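Workshop tips: keeping arm software in order on the bench

These are the habits we have settled into at the Baltamton workshop for running a pair of arms over a table of ordinary household things. Most of it concerns the software. Anoma Matubbar wrote the first list in June and the rest of us have added to it.

Name your joints once. Keep one file with the joint names, limits and directions, and have the controller, the planner and the viewer all read from it. We had three copies, and the left wrist was reversed in one of them.

Start slow. Set the speed scale to 30 per cent for any new program and leave it there until it has run cleanly from start to finish. Only then go up to 80.

If the two hands are different, give each its own grasp settings. A closing width that suits a simple gripper means nothing to a hand with a thumb. Store the settings under the name of the hand, never under "left" and "right", as hands get swapped.

Put cables in the collision model. A few fat cylinders along the forearm will do. The planner will then stop choosing the elbow poses that pull a cable tight.

Clear things and shiny things come out badly in depth. Jars, blister packs and clear lids leave holes in the point cloud. Fill the hole from the colour mask, then give the object a flat base at table height.

Rope and string need separate handling. The box fitter in Plinis will draw one large box round a bundle and its loose end, and the planner then treats all that space as solid. Mask the bundle by itself and mark the trailing end as something the arm may touch.

Recalibrate after moving the table, even by a finger's width. Use the carpet colour as a quick check: if the table mask spills over the edge on one side, the camera transform is out.

Log the software version with every run. Run 289 went well and run 419 did not, with the same objects and the same start pose. It took an afternoon to find that the planner had been updated in between.

Keep the stop button on a process of its own. If it shares a thread with the viewer, it will freeze when the viewer does.

Save the layout of the table before each run as well as after. A plain text list of object names and positions is enough to set things out again.

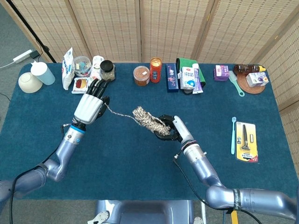
Write the names in that list the same way every time. "Tub", "round tub" and "tub with lid" will be counted as three objects by the script, and the search for a missing one can waste a good part of the morning.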